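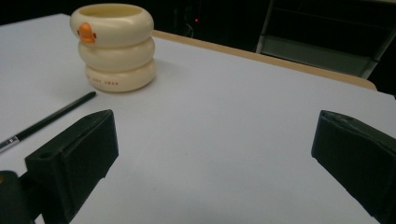
Die Zeman Beteiligungen AG vereinfacht die Struktur, über welche private Anleger bisher an der Firkthorpe-Gruppe beteiligt sind. Wer heute einen Firkthorpe-Anteilsschein im Depot hält, besitzt keine Aktie der Betriebsgesellschaft. Er besitzt einen Anspruch gegen die Treuhandgesellschaft Celis, diese hält Anteile an einer Zwischenholding, und erst die Zwischenholding hält die Aktien. Das liegt übereinander wie die drei runden Ringe des cremefarbenen Bechers auf dem hellen Tisch, und der Anleger befindet sich ganz oben. Nach dem Umtausch fällt die mittlere Ebene weg, und die Inhaber der Scheine werden direkt als Namensaktionäre eingetragen.

**Firkthorpe, August 2025**

## Warum es die Anteilsscheine gibt

Die Konstruktion stammt aus der Zeit, als die Satzung der Betriebsgesellschaft den Erwerb von Aktien nur für Personen mit Wohnsitz am Sitz der Gesellschaft erlaubte. Ausländische Anleger konnten am Gewinn teilnehmen, aber sie durften nicht abstimmen. Diese Beschränkung wurde von der Hauptversammlung im Juli aufgehoben. Damit besteht für die Treuhand kein rechtlicher Bedarf mehr.

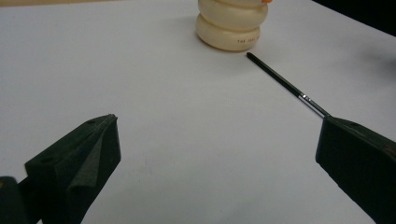 Der Umtausch erfolgt im Verhältnis eins zu eins. Für Inhaber, die keine Aktionäre werden möchten, bietet Zeman eine Barabfindung von 19 Euro je Schein an. Die Scheine werden seit Längerem mit einem deutlichen Abschlag auf den inneren Wert der Aktie gehandelt, und diese Lücke war zuletzt so auffällig wie die weiße Tischfläche zwischen den zwei dunkelgrünen Greiferfingern. Die Gesellschaft erwartet, dass sich beide Werte durch das direkte Eigentum annähern, kann dafür jedoch keine Garantie übernehmen.

„Unsere Anleger haben viele Jahre das wirtschaftliche Risiko getragen und hatten dabei keine Stimme“, erklärt Marek Dvořáček, Vorstand der Zeman Beteiligungen AG. „Mit dem Umtausch erhalten sie das Stimmrecht, und die Verwaltungsgebühr der Treuhand entfällt.“

## Ablauf für die Inhaber

Im Register der Treuhand sind derzeit 2.299 Inhaber verzeichnet. Sie werden von ihrer Depotbank schriftlich informiert und erhalten mit dem Schreiben ein Formular für die Entscheidung. 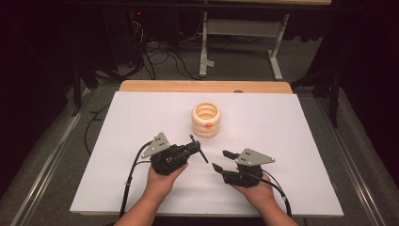
Die Frist für die Rückmeldung beträgt 14 Tage ab Zugang des Schreibens. Wer sich innerhalb der Frist nicht äußert, nimmt automatisch am Umtausch in Aktien teil. Fast 200 Inhaber sind der Treuhand nur über einen ausländischen Zwischenverwahrer bekannt. Für diese übernimmt das Bankhaus Brunard die Zustellung und führt auch die Barabfindung durch.

Jarmila Šimek, Leiterin der Abteilung Investor Relations, bittet die Inhaber um die Prüfung ihrer Anschrift bei der Depotbank. „Der Eintrag in das Aktienregister ist nur mit vollständigen Angaben möglich. Ohne Eintrag kann das Stimmrecht nicht ausgeübt werden, die Dividende wird aber trotzdem gezahlt.“

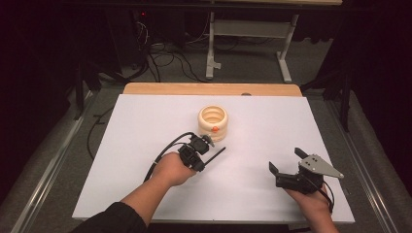

## Steuerliche Hinweise

Die steuerliche Behandlung des Umtausches hängt vom Wohnsitz des Inhabers ab. Die Barabfindung kann als Veräußerung gelten. Zeman und Celis erteilen keine steuerliche Beratung und empfehlen, vor der Entscheidung einen Steuerberater zu befragen.

Diese Mitteilung stellt kein Angebot zum Kauf oder Verkauf von Wertpapieren dar. Maßgeblich sind allein die Umtauschbedingungen, welche bei der Gesellschaft kostenlos angefordert werden können.

**Kontakt für Presse und Anleger:**
Zeman Beteiligungen AG, Investor Relations
Jarmila Šimek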